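Robot open day at the Larnesville shed, anyone else go?

sugden_sparky
Went in June, paid 20 bucks for parking and a sausage. Gwenaël Carré from Vumanari did the talk. They hand you the gripper and you do the job yourself, then the arm is supposed to have a crack at it later. I queued 68 minutes to pinch at a table. 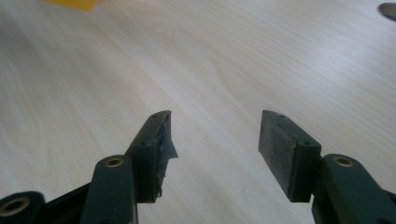 Still, I liked it more than the slides. My young bloke had two turns and now has opinions about linkages.

ullar_ute
Two turns? We got one, and I drove in from Ullar. Also, a robot demo where the visitors do the labour is a pretty good lurk.

tinhat_marg
Disagree, that's how the thing learns. Carré said they want around 400 goes before the arm tries it. I'd sooner see that than another arm waving at kids.

ullar_ute
Fine, but put "bring your own elbow grease" on the flyer.

sugden_sparky
Flyer said 11 am start. Doors opened when they felt like it. The sausage was good but.

tinhat_marg
Onions were burnt.

Contact the moderators | © Larnesville Makers Forum | Back to top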